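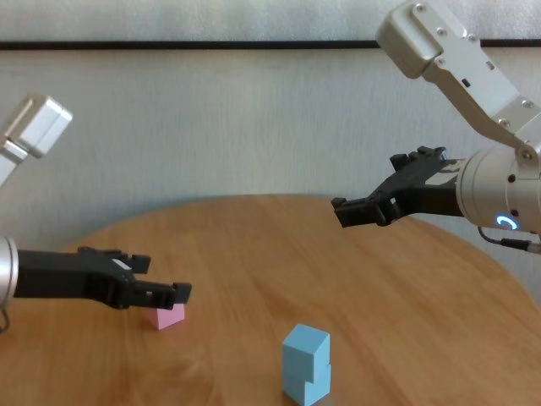 Home Course Outline Handouts Reading Contact

Play Materials and Early Learning
Handout 2: Plain Blocks and What Children Do With Them

Welcome back, everyone, and thank you for the thoughtful notes you sent in after our first meeting. Several of you asked whether we would be getting to the fancier building sets soon. We will, I promise, but I'd like us to stay a good long while with the simple cube first (you may already have guessed how fond I am of it).

A cube has no front and no back. A child can pick it up any way at all and set it down any way at all, and it will sit flat. That makes it very forgiving for small hands, and it leaves a lot of room for ideas. At the Lornolby center, where many of you will do your practice hours, the cubes come out during the first part of the morning and quite often they are still out at lunch.

How stacking begins

Most children carry blocks before they build with them. They fill a bag, empty it, hand you one, take it back. Then one day a block goes on top of another and stays there, and you will see the child look up at you! Please don't rush in with a third block. A stack of two is a whole piece of work, and many children want to knock it down and make it again before they go any higher.

Watch the letting go. Putting a block in the right place is one skill, and opening the fingers without dragging the block along is quite another. A child who keeps toppling the tower at the last moment may have lined everything up very nicely and simply be holding on a little too long.

Color and sorting

Soft colors work just as well as bright ones, whatever the catalogs say. If you put out two colors, wait before naming them. Some children will sort, some will mix, and some will want every one of the blue ones in their lap. All of this is worth writing down.

Choosing a table

I like a round table for a small group, as everyone can reach the middle and there are no corners to bump. Keep the top clear of cloths and trays, which wrinkle or slide and bring a tower down through no fault of the builder. The Skurkau storage bins have room for over 700 small cubes, but please, a handful at a time is plenty.

For your observation sheet

Watch one child for as long as the play lasts. Write down which hand is used, whether the free hand steadies the stack, and any words you hear, exactly as spoken. Leave your own opinions for the back of the page.

Reading before we meet again: the chapter on first building in the Fitzgerald reader, starting at page 115. Bring your sheet with you, even if it is mostly blank.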